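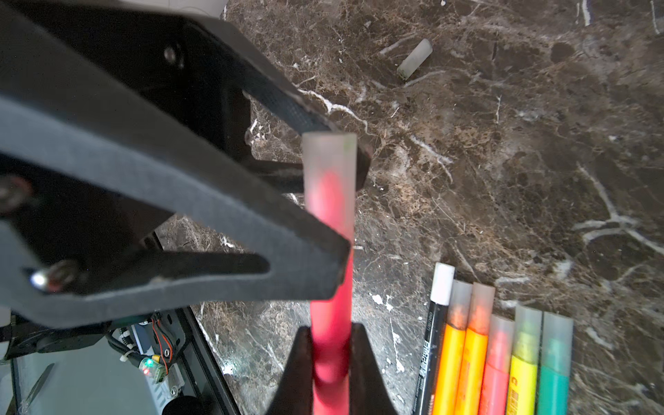 Dried-up pens find a second life at Barevgate

If you have ever pulled a highlighter out of the kitchen drawer, scratched it across an envelope and put it straight back in the drawer again, the people at the Barevgate reading room would very much like to hear from you.

The Kovura Pen Swap began in February, when Noémie McIntyre brought in a biscuit tin of markers her children had outgrown and asked if anybody could use them. By the end of that afternoon the tin had gone home with someone else (tin and all, she says, and she was rather fond of it!) and a regular Tuesday session has grown up from there.

The idea is a simple one. You bring whatever pens, markers and highlighters you have at home, they are tried out one by one on scrap paper, and the good ones are sorted by colour and bundled up for anyone who would like them. Caps are the great trouble. They roll off, they get mixed up, and a perfectly good pink highlighter left without one over a weekend is usually past saving, so there is now a jar just for spare caps, and matching them up has become the job everyone asks for.

"I came to drop off a carrier bag and stayed until they were putting the chairs away," said Rigoberto Camacho, who has been back most weeks with his grandson. "You get very particular about it. He won't let me put a cap on unless it clicks."

At the last session 167 pens were tested and 40 were found to be beyond help. The rest have been made up into 16 bundles, several of them already promised to the homework club upstairs, which gets through yellow and pink faster than anything else.

The next swap is on July 28, 2026, from 3 until the kettle goes off, in the front room at Barevgate. There is no charge and no need to book. Black markers are especially welcome, and so are loose caps of any size, even if you have long since lost the pen.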